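**Temon – progress report, September**
Prepared by Aurelio Llorente for Grereck

Collection of the box-packing task continued on the wood-top station. Of 3,000 demonstrations planned, 2,716 are recorded and 86 were rejected for tracking loss.

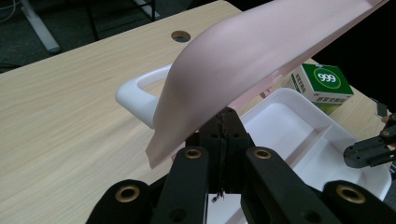 *Fig. 1. Hand-held gripper on pink plastic part, white tray to the right.*

Curved thin-walled parts remain the hardest to grasp. Operators now close the jaws more slowly on the rim. 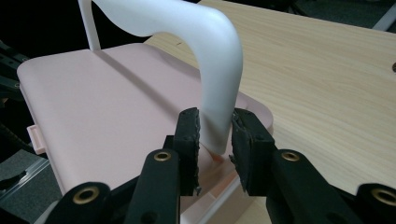 Jaw pad wear is logged per shift, and spare pads are on order from Eltiro.

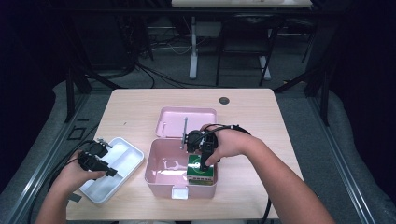
*Fig. 2. Two-handed demonstration, small box held over the open storage box.*

Time sync between the left and right grippers is stable – no drift since the firmware update.
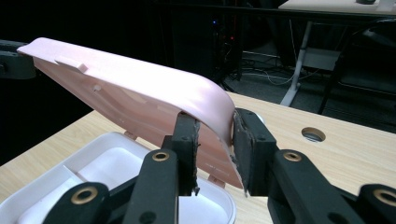

Lid handling will be labeled as a separate subtask. First training run is set for October.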